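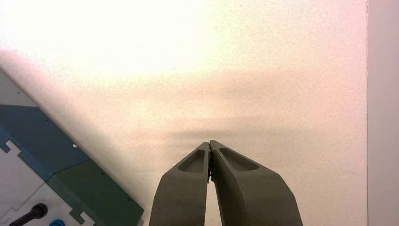

Search this site Search Enter keyword

Table people wanted: sorting and folding sessions at Degefa

Tuesday, April 17, 2018
By Ohemaa Zakaria
2 minute read

We're looking for 13 people to come and spend a morning with us at a plain white tabletop, sorting, folding and packing ordinary household things. If you're the one in your house who can't walk past a muddled cutlery drawer, please read on!

Each session lasts 60 minutes. You'll get a box of mixed bits and pieces (tea towels, pegs, jar lids, odd spoons, that kind of thing) and you put them in order on the table however seems sensible to you. Then you pack them away again. We want to see how different people go about it, so there's no right way and no need to practise. Left-handers are very welcome, we had only two in February.

You should be 18 or over and happy to sit or stand at a table for the hour. Please wear sleeves you can push up and leave bracelets and big rings at home. Reading glasses are fine.

We pay £13 a session, plus your bus fare if you keep the ticket. Tea, coffee and a good supply of biscuits are in the kitchen next door. You can sign up for one session or several, mornings only, and bring a friend if they'd like a slot too.

The room is on the ground floor of Akport House, step-free from the car park. The 65 bus stops outside.

To put your name down, ring the Degefa office and ask for Sheldon Fortin on extension 887, or leave a note at the front desk with your number and the mornings you can do.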